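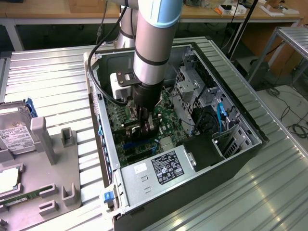
18 June 2023 - back from Drumside

Home. Feet gone, voice mostly gone. Writing this fast before I forget who said what.

So. Drumside indie showcase, two days, one table, one very wobbly banner. We showed the Morkosell build, the one with the new ferry level and the old menu music because I never got the new one exported. 15 minute slots on paper. In practice people sat down and stayed, or sat down and left after the first jump. Not much in between.

Bhavana Venkataraman did the talking. I did the restarting. The game hung on the lighthouse door 8 times on day one, always the door, never when I was testing it at home in February. Wrote a fix in the hotel at midnight, hung only once today. Still don't know why it worked. Look at this properly before anyone else plays it.

Good things - a kid maybe nine years old found the goat shortcut without any hints and then showed his dad. Two people asked if there's co-op. (No. Stop asking. But maybe.) Someone from Sikotel took a card and said they're looking for small puzzle games for next year, which could mean anything. Bhavana thinks email tomorrow, I think wait till they've unpacked. She'll win.

Bad things - headphones. One pair, and the left side went quiet by lunch. Hall so loud that nobody heard the bell puzzle, and the bell puzzle is ALL sound. Need a visual for it. Ripples in the water? Cheap, already have the ripple shader.

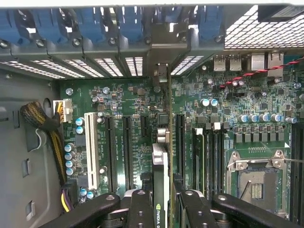

Frame rate, the other thing. 60 at home, then dropping to nothing much on the ferry level on the demo machine, and I stood there smiling like it was on purpose. Kept wanting to blame the hardware but it's my fog, I know its my fog. Six slatted vents in a row along the back of a tower, a mesh grille up in the corner, plenty of room for air, and I still manage to cook a graphics card with one layer of mist. Halve the fog, bake the lamps, see what's left.

Coetzee had the table next to ours, the card battler people. Lovely, lent us tape, lent us a chair, ate most of our mints. Their queue was longer all weekend. Tried not to count. They had a big printed sheet with the controls taped to the table and we had me, pointing. Steal that idea.

Roughly 12 names on the mailing list sheet, three of them unreadable, one is definately a drawing of a fish.

To do - door bug, fog, bell ripples, controls sheet, second pair of headphones, wash the tablecloth. Bhavana has the banner poles in her trunk. Bed now.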